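Lirnen 532 Event Recorder for Buses and Lorries
Home > Fleet safety > Recorders > Lirnen 532

Order code: 1689
Supplied by: Nolen Fleet Equipment
Availability: to order

The Lirnen 532 records speed, braking, steering angle and door status on buses, coaches and heavy lorries. It is fitted behind the dashboard or under the driver's seat and needs no action from the driver once it has been set up. After a collision the record can be read out by the operator or handed over to the police or an insurer as a sealed file.

Recording

The unit keeps a running log for as long as the ignition is on. When it senses a sharp change in speed, it saves the seven minutes before the event and the 20 seconds after it to a separate memory block. This block cannot be overwritten by the running log. It can only be cleared with the operator's key, and each clearing is itself logged with the time and the key number.

Speed is taken from the vehicle's own sensor and checked against satellite position. If the two disagree, both values are kept and the entry is flagged. No correction is made by the unit.

Housing

Die-cast case with a bolted lid. The memory block sits in its own inner box and can be removed without opening the rest of the unit — useful where the vehicle has been badly damaged and the main plug is out of reach.

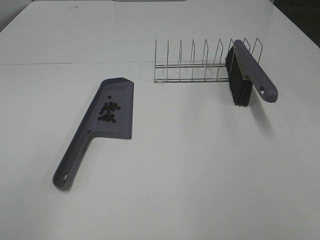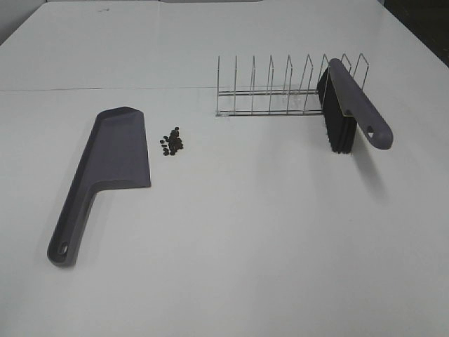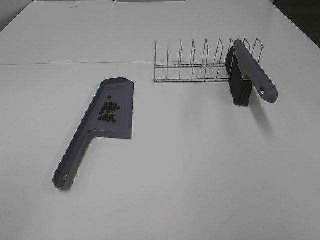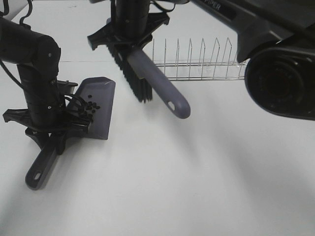

Grey plastic dustpan

Power

Runs on 12 or 24 volt supply. An internal battery takes over if the supply is lost and will complete any save in progress. The battery should be replaced every seven years, or after any event in which it has been used. Replacement must be done by an approved fitter, as the seal is broken in the process.

Fitting

Two brackets are supplied, one flat and one angled. The unit must be fixed to a rigid part of the body. Mounting on trim panels gives false readings and is not covered by the guarantee. The arrow on the lid must point towards the front of the vehicle.

On articulated lorries a second sensor can be added to the trailer. The cable for this is sold separately under the name Risby and comes in one length only.

Reading the record

Files are read with the Jaidee viewer, which runs on an ordinary laptop. The viewer shows speed and braking on one time line and can print a summary sheet. Files may be copied but not edited. A file that has been altered will open with a red bar across the top and will not print.

In the box

Recorder unit
Flat bracket and angled bracket
Main cable with fuse
Operator's key, two copies
Fitting guide

Not included: trailer cable, laptop, viewer licence for more than one user.

Notes

The 532 does not limit speed and gives no warning to the driver. Operators who need a limiter should fit one as well — the two can share the same speed sensor.

Units returned for repair should have the memory block removed first. Repairs are handled by Rok Angelovski; questions on fitting go to Judite Lobo at the same address. The current edition of the fitting guide is marked January.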